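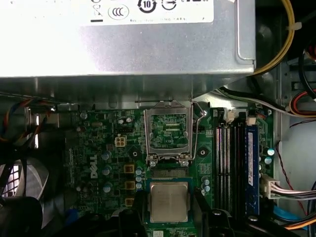

A robot gripper holds a processor close to the open socket of a Dell desktop board.

A computer refurbisher in Gullura has spent the summer finding out how much of its bench work a robot arm can take on, and the early results are mixed. Skasell, which strips, tests and resells old office desktops, says the arm can now fit a processor into a motherboard on most attempts. It still can't be left alone to do it.

The trial goes by the name Sibiya and began on a single bench at the back of the company's workshop. The job it was given is a small one. A processor has to be lifted from a tray, carried across to an open computer case and set down in its socket the right way round. Staff at Skasell do this many times a day, usually while talking about something else.

For a machine it is awkward. The chip is flat and smooth on top, the edges are thin, and the contacts in the socket bend if anything is dragged across them. The case gets in the way as well. Power supplies overhang the board in some of the older desktops, and cables rarely sit in the same place in two machines, even when the machines are the same model.

Skasell logged 431 attempts before the end of August. It has not published a full breakdown, but it did say that 23 of them ended with a damaged socket, nearly all in the first days. The boards used were already marked for scrap. The most common failure since then has been less dramatic: the chip lands slightly crooked and the arm stops and waits for someone to come over. 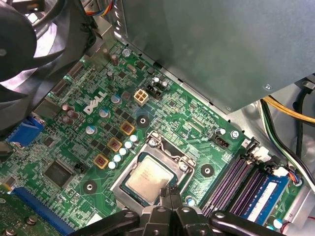
That waiting is what decides whether the thing is any use on a shop floor. A person who has to walk across the room and nudge a processor straight has saved very little time, and may have lost some. Skasell's own bench staff were quicker than the arm in every comparison the company ran, and they also opened the case, moved the cables, cleaned off the old thermal paste and closed the lever on the socket. Paste and lids are not part of the Sibiya work at all at this stage.

The company says it never expected to beat its staff on speed. Its interest is in the dull end of the job, where a pallet of identical desktops comes in from one office and every one of them needs the same part changed. One recent order ran to 1000 machines. People get sore wrists and make mistakes on work like that, and it is hard to find anyone who wants to do it for a fortnight.

Those large orders are less common than they used to be. Much of what now arrives at Gullura comes in mixed loads, with different makes, ages and states of repair, and a good share of it is laptops, which the arm has not been tried on. Skasell accepts that a robot which handles only one type of desktop would stand idle for part of the year.

The parts tray has been a bigger piece of the work than anyone at the company planned for. Early on, processors were simply laid on a mat, and the arm had trouble getting hold of them. Giving each part its own raised holder made the picking up far more dependable, though it moved some of the labour elsewhere. Somebody now has to fill the tray.

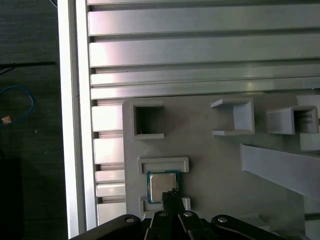

Words: Rhona Tebbutt

Filling it takes a member of staff a few minutes, and the parts have to go in facing the right way. Supporters of the trial say this is no different from loading a dishwasher. Some of the bench staff say it is quite a lot like doing the job yourself, and a couple have asked whether the arm might be better used for moving boxes.

The comparison with the kitchen comes up often. Pluder, a smaller company in the same business park, is working on a machine for the home that is meant to clear tables and sort washing, and the two firms share a canteen and a certain amount of advice. Pluder's machine can pick up a mug or a folded towel from a clear worktop. It struggles with a sink full of mixed crockery, and wet glass remains a problem. There is no date for it to go on sale.

On paper, the household jobs look easier. A towel can be put down a few centimetres out and nothing is spoiled, while a processor has hardly any room for error. But a workshop bench can be set up to suit the machine. The tray can be bolted in one spot, the lights left on all day and the computer case turned the same way each time. Few people would put up with that at home, and a kitchen that was tidy at breakfast is different again by lunch.

Both firms say the same fault takes up most of their time, and it isn't the gripping. The machines are poor at knowing when something has gone wrong. A person feels a chip drop into place, or feels that it hasn't, and corrects it without thinking. The arm at Skasell has to work it out largely from what its cameras show, and a processor that is not quite seated can look very much like one that is.

Memory modules are next on the list. They need a firm push, and the clips at the ends of the slots have to close properly, so the arm will be using more force close to parts that break. Skasell has set aside 2 benches for this stage, one for the arm and one for a member of staff doing the same work by hand, so that the times can be compared fairly. 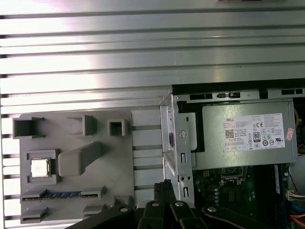
Will the robot replace the people who repair computers at Skasell?
The company says there are no plans to cut bench jobs, and the arm can't yet finish a single machine without help. Any change would be in who does the repeat work on large orders.

A demonstration for local repair businesses takes place on Friday at the Gullura workshop. Visitors will be able to bring a desktop of their own for the staff bench, but the arm will be working only on Skasell's boards. The firm has asked people to keep bags and coats off the benches and to stay behind the line on the floor while the arm is moving.

Skasell will decide after the memory trial whether to carry on paying for Sibiya from its own budget or look for a partner. Pluder has said it would be interested in the results but has not offered money.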